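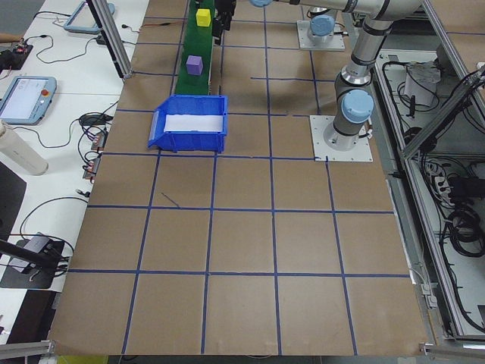 3.2 Floor marking and walking routes

Figure 2. Tape grid on a covered work surface, with a narrow conveyor and a blue bin at its near end.

Marked floors are common in small warehouses, but the way they are marked differs a good deal from site to site. The three sites in this study, Pileck, Kalgate and Windden, had each settled on their own system before we began. Pileck used painted lanes along the main aisles only. Kalgate used tape, laid in straight lines in both directions so that the packing area was divided into cells, much as the surface in Figure 2 is divided. Windden had no marking apart from a yellow line in front of the fire doors.

We asked pickers at each site to keep a paper log of every trip they made between the shelves and the packing benches over one working week in December. A trip was counted when the picker left the bench and returned to it with at least one item. Trips to the canteen, the toilets or the loading bay were left out. Where a picker was called away in the middle of a trip, the trip was kept in the log but marked as broken, and it does not enter the walking times given below.

The logs hold 602 trips in all. Two of these had no finishing time and were dropped, which leaves 600 for the analysis. The sites gave equal shares of 200 trips each. This was not planned, and it came about partly through the shorter Friday shift at Pileck, which brought its total down to that of the other two.

Walking time was shortest at Kalgate and longest at Windden. The difference between Kalgate and Pileck was small and disappeared once the length of the aisles was taken into account. The difference between either of these and Windden remained. Pickers at Windden often had to go round cages and pallets left in the aisle, and 82 of their trips carried a note to this effect. At Kalgate the same kind of note was rare. Staff there said that a cage standing across a line was noticed and moved by whoever came past next, even on a busy morning.

We are careful about how much of this to put down to the tape. Kalgate is also the newest building of the three, with wider aisles and better lighting, and its stock is lighter. Windden holds garden goods and paint, and the heavier boxes slow people down whatever is on the floor. A proper test would need the same building before and after marking, and none of the sites could offer this in the time available.

Tape has its own problems. At Kalgate the lines near the loading bay had lifted at the corners, and pieces had been torn away by pallet trucks. The site manager replaced them twice a year and thought this cheap. Paint lasts longer but is hard to move, and Pileck still had old lanes showing through where the shelving had been turned round some years earlier. Two pickers there said that new starters sometimes followed the old lanes by mistake. We saw this happen once, in the early afternoon, when a temporary worker walked the full length of a closed aisle and had to come back.

The bench layout was kept out of the comparison as far as possible. All three sites use the Van Acker packing bench, set at standing height, with finished parcels placed on the left. Kalgate has turned its benches to face the shelves — the other two face the wall — and pickers there may have spent less time turning and setting off. The logs do not separate this from the walk itself, so any such gain is included in the times.

A further point concerns how the cells were used. The tape at Kalgate was first put down to show where cages could stand, one to a cell. Over time the staff began to use the cells as addresses as well, and would call out a row and a number when something needed fetching. No written plan of these addresses existed when we visited. Longer-serving staff knew them by heart, while newer staff asked. We return to this in Section 4, where the interview material on shared names for places is set out.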